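Nunden: notes and data card for the sorting bench recordings

Last edited June 28, 2022, by me (Melquiades Magaña). Questions go to me or to Vasilis Papadopoulos, either of us is fine, but Vasilis answers faster before lunch.

What this is

Nunden is the set of recordings we've been making at the two-arm bench in the Fevevano packing room. Fevevano takes in mixed small goods (pouches, bottles, little cartons) and gets them into the right containers before they go on to Cuautle, our sister warehouse across town. People did all of that by hand until this spring. Now a part of it goes through the arms, and the recordings are how we teach them and how we check up on them.

I spent nine years on the packing line before I moved over to this, so I'm writing as somebody who has done the job with his own two hands. If you came here only for the file layout, scroll down, I won't be hurt!

The bench

Two arms work over one white table, one from the left and one from the right, both with black two-finger grippers. The containers stay in the same order from left to right: the blue bin, the shallow yellow one, the big yellow one. We talk about them as blue, middle and big, and the folder names do too.

The green ring on the wrist is the thing new people learn to look at first. When it's lit green, hands stay out of the bins. I'd like you to treat that as the whole safety course until you've had the real one from Vasilis.

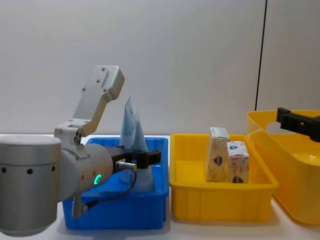 Left arm at the blue bin with one bag standing in it; two small cartons in the middle bin.

What's in the set

There are 210 recordings in the current release. Of those, 143 are marked as clean, meaning two of us watched the whole thing and agreed on every label. The other 67 are still good to look at, but please don't train on them without reading the comment file first. Some have a label we argued about, some have a late start, and a few are just strange in ways I haven't had time to write up.

A recording is one run at the bench, start to stop. Each has its own folder with the video, the arm positions, the gripper openings and a plain text file called notes. The notes are typed by whoever ran the bench on that shift, so the spelling wanders and some of them are in Spanish or Greek. I've left them that way on purpose — people write more when they aren't being corrected.

The objects, by the names we use in the labels:

pouch: any soft plastic package or bag, full or not
bottle: clear plastic, standing or lying down
carton_tall: the narrow paper carton
carton_short: the squarer paper carton that usually stands next to it
other: anything that wandered in

Pouches are the hard ones. A person picks up a pouch without thinking, you sort of pinch and scoop at the same time and your fingers work out where the weight went. The gripper gets two fingers and one direction to squeeze in. If it takes the pouch too low it pushes the thing over, and if it takes it too high it's holding a corner and hoping. We label the grasp point as top, middle or low, and for pouches I'd ask you to keep those apart in any results you report, since lumping them together hides exactly the part that's giving us trouble.
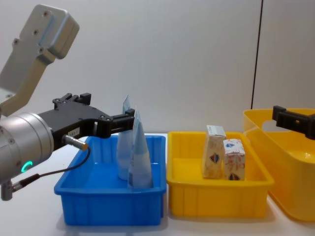
What it changed for the people on the line

I asked Vasilis if this section belongs in a data card and he said put it in, so I'm putting it in.

Before, a shift at this station was one person standing and reaching for the whole shift. My shoulder still remembers it. Nobody has been let go over the arms, and I want that written down somewhere, but the job isn't the same job. The person at the bench now sets out the bins, watches, steps in, types up the notes and decides when a run should be thrown away. There's less reaching and a lot more paying attention, and some folks find that more tiring than the lifting was. I've heard "I miss just being able to zone out" more than once, and I get it.

The pay question took longer than the robot question. Running the bench is now its own line on the schedule with its own rate, starting in July. Before that it counted as regular packing, which was wrong, and people were right to complain about it. If you're a manager at another site thinking of borrowing our setup (hello, Prorneten), sort that out first.

Talking is the other thing. Two people packing side by side chat all day. One person watching two arms doesn't, or not as much. We moved the label printing table closer so there's company again, and the mood got better within the week. It cost us nothing and I wish I'd thought of it sooner.

And people are good at this! The best ideas in the setup came from the floor. Keeping one fixed bin order was a packer's idea, after one too many runs where somebody had swapped blue and middle without telling the next shift. So was the rule that you write the note before you clear the table, while you can still see what you're writing about.

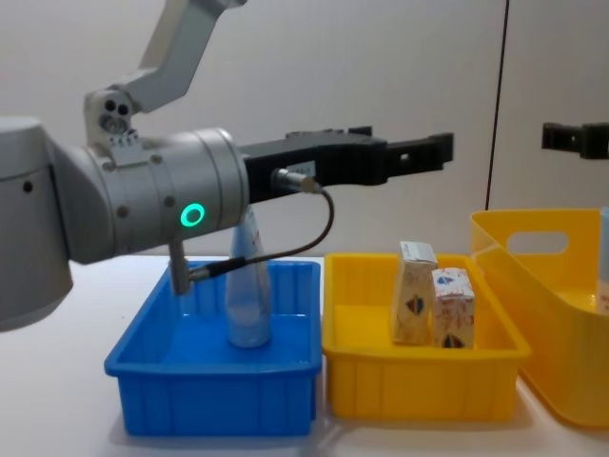
We do rotate, by the way. A turn at the bench is 40 minutes and then you swap with somebody on regular packing. I tried longer turns on myself early on and my notes from the end of them are useless, half of them just say "ok". You'll run into a few of those in the older folders. Sorry.

Known problems

Clear bottles give us bad labels. The outline gets lost against the bin and the light wall, so the position of a bottle in the label files can be off, and it's worse when a cable hangs in front of it. We've corrected 73 of those by hand so far and I'm still going through the rest.

The cartons tend to stay in the middle bin through a lot of runs. A model that learns "cartons live in the middle" will look smarter than it is. Check it against the runs where they start somewhere else (there's a list in the file called moved_cartons).

Using it

Inside Fevevano and Cuautle, go ahead, just tell us what you found. Anybody outside needs a yes from Vasilis in writing. Please don't use the shift notes to compare workers with each other. They were typed on the promise that we wouldn't do that, and I made the promise, so send any request of that kind to me and I'll say no in person.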